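3.2 Aligning the streams

Everything downstream depends on knowing which hand saw what, and when. Allus records three video streams per session, one from the operator's head and one from each hand-held gripper, and the three clocks drift apart faster than we first assumed. Our early recordings in May were stamped on arrival at the host, and a policy trained on them would close its fingers a beat too soon. We now stamp at capture and fit a linear drift model per device over the whole session. The fit is cheap, it runs while the operator is still putting things back on the table, and we were delighted by how much of the "policy noise" we had been chasing simply went away.

After alignment, every wrist frame is assigned a contact label: open, closing, holding or releasing. Finger width alone gives a usable first guess. It does badly on soft packaging, where the fingers can stop at nearly the same width with or without something between them, so the labeler also reads the image patch in the gap. Open frames with an object close to one finger are the most valuable negatives we have, particularly when the object is in a container and its outline is broken up by the container wall. A blue tube lying in a black mesh basket, for instance, defeats a plain foreground mask almost every time. 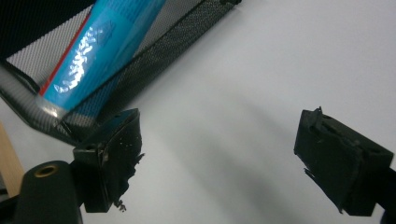
3.3 Choosing a view for each phase

The question we enjoyed most in this project was when to trust the head camera and when to trust the wrists. The head view is excellent for layout: it has the board, the bin and both grippers in one place, and the planner can get a coarse target from it in a single pass. It is much weaker near contact. The operator's own hand and sleeve get in the way, and an object behind the gripper body may be half hidden for as long as the motion lasts.

Our selector is a small network, Terkurano, that outputs a weight for each stream at every step. We had expected to need hand-written phase rules to keep it stable, and we did write them, all 23, following a scheme suggested by Birgit Voß. The learned weights beat them within the first week of tests. When a can is held up beside a bin while a second container sits low against the bin's front wall, the weight moves to the holding wrist for the can and stays with the head view for the bin.

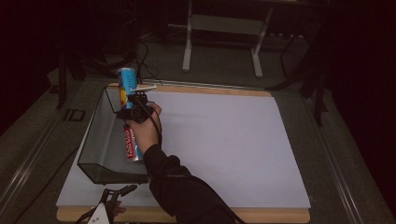 Weights are smoothed over 5 steps before they reach the controller. Without smoothing the target pose jumps whenever the dominant stream changes, and the arm follows it with a visible twitch. Longer windows look lovely in replay but delay the release, and on the Drustari arm that delay was enough to tip tall cylinders. We kept the window fixed across all objects.

3.4 Seeing the other hand

Two-handed sequences bring one more complication, and a very useful one. Each wrist camera regularly sees the opposite gripper, which gives us a relative pose between the hands that does not pass through the head camera at all. We detect the opposite gripper body, solve for its pose, and add the result to the graph as a soft constraint. The operator's sleeve and cable are masked out first, along with any monitor in the background, whose changing screen contents used to produce a steady trickle of false keypoints. 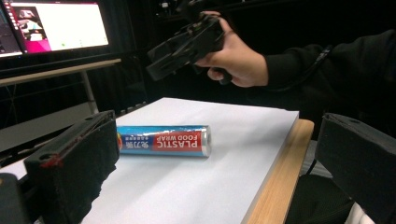
Figure 3. View from one gripper, with the other gripper held above and behind a roll of plastic food wrap.

We selected 373 sequences containing cross-view detections and replanned each with and without the constraint. With it, the two planned paths kept their spacing through the handover, and the optimizer settled in fewer iterations. The gain was largest for long, low objects lying flat on the board, which the head view tends to place slightly too far back. We are very pleased with this result, given that it needed no extra hardware and only a modest change to the Bickerstaff solver, described in Section 4.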